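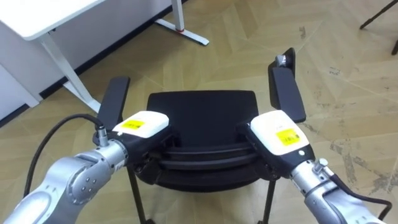
How do you enter the Bendley match-day hashtag draw if you're not on the app?

Post your score guess with the hashtag from a public account before kick-off, or text it to the number printed on the multipack. Both go into the same pot.

Forum > Adverts and Telly > The Bendley otter ads

crumpetface
Right, so that was my question at the top and the answer is from their customer line, who were quick to be fair. Putting it here because I couldn't find it anywhere on their site. Has anyone had a go yet? I love the otters and I'm not ashamed of it. The one where the little one falls asleep on the half-time oranges had me in bits.

Gilly_B
I've entered every match so far and won a bobble hat. It's a decent hat! The otters replied to me as well, they said "good guess, soggy whiskers", and my daughter thought I was famous for the whole evening.

left_back_larry
Sorry, but am I the only one who's had enough of them? I sit down to watch the football and there's a drink talking to me on the telly, then I look at my phone and the same drink is telling me what it thinks of the referee. I don't need a fizzy drink to have opinions about offside.

crumpetface
You can mute the hashtag, Larry.

left_back_larry
I have muted it. My brother-in-law reads them out.

Yaa Odoi
I used to work at an agency (not the one that does Bendley, before anyone asks me for a hat) and I'm on Larry's side a bit. The telly ads are lovely, proper little stories. The live posting is where it gets thin. You've got three people in a room with a list of lines cleared by legal, and they've got to fire them off while the match is on. Go back through the last game and you'll see "what a save!" posted while the physio was on the pitch.

Gilly_B
Oh I saw that one. They took it down pretty sharpish.

Yaa Odoi
They did, and I felt for whoever was on shift. I've been that person. Mine was a talking teapot for Gilchrist biscuits and it wished everybody a happy new year in the middle of January.

mop_and_bucket
I remember the teapot!! Whatever happened to it?

Yaa Odoi
Dropped after one run. The biscuits are still going.

Bevan Pomare
Slightly different moan from me. I looked at the small print and the draw closes on 22nd August, but the multipacks in our shop in Skillosdale still say "all season" in great big letters. Last one had 1222 replies under it, so I can't be the only one who's going to be caught out. I bought two packs on the strength of that.

crumpetface
I hadn't clocked that. Does the all season bit mean the adverts or the prizes?

Bevan Pomare
That's what I asked them. They said the otters are with us all season and the prizes are "while the draw is open". I think that's cheeky.

left_back_larry
Welcome to my side of the fence, Bevan.

Bevan Pomare
I'm not on your side, I like the otters. I just want my go at the season ticket.

Gilly_B
To be fair it does say "see pack for dates" on the back, under the ingredients. Tiny though, I needed my other glasses.

mop_and_bucket
Does anybody think they're better than the Wanum ones from a couple of years back? With the goalkeeper who was a walrus? I still say those were the best adverts on telly during a match. No hashtag, no draw, you just watched it and then the second half started.

Yaa Odoi
Walrus was brilliant. There was a thread on here about him that got to 19 pages.

crumpetface
I'm having the otters over the walrus, sorry. He frightened my nan.

left_back_larry
Walrus, every day of the week. He kept his mouth shut.

Bevan Pomare
Quick update, I rang again and they're sending me a voucher for the two packs. Didn't have to argue. Reference ends 2526 if anyone from Bendley is reading, as it hasn't turned up yet.

Gilly_B
Let us know if they put a hat in.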